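## Submitting a condition report through the Lernance tenant portal

Complete the report within 3 days of collecting your keys. Items left blank are recorded as accepted.

1. Log in to Lernance and open **Tenancy > Condition report**.
2. Select your building (Drovumach or Phromma) and enter the unit number.
3. Work through one room at a time. Each room needs at least 2 photos – one of the floor, one of the walls.
4. Enter existing damage in the **Comments** field. Use plain wording: "chip in tile, left of door".

Furnished units have an extra tab, **Inventory**. Tables, chairs and appliances are listed there and must be ticked separately from the room itself.

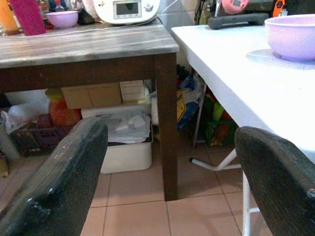

*Tables side by side on a tiled floor, with a white kitchen appliance at the back of the marble-effect top.*

5. Check the file sizes. The portal rejects a report once attachments exceed 56 MB in total.
6. Press **Lodge**. A reference number is emailed to you.

A lodged report can be amended up to 3 times – open it from **History** and choose **Revise**. After that, changes go through the Skorkomon maintenance desk, quoting the reference number.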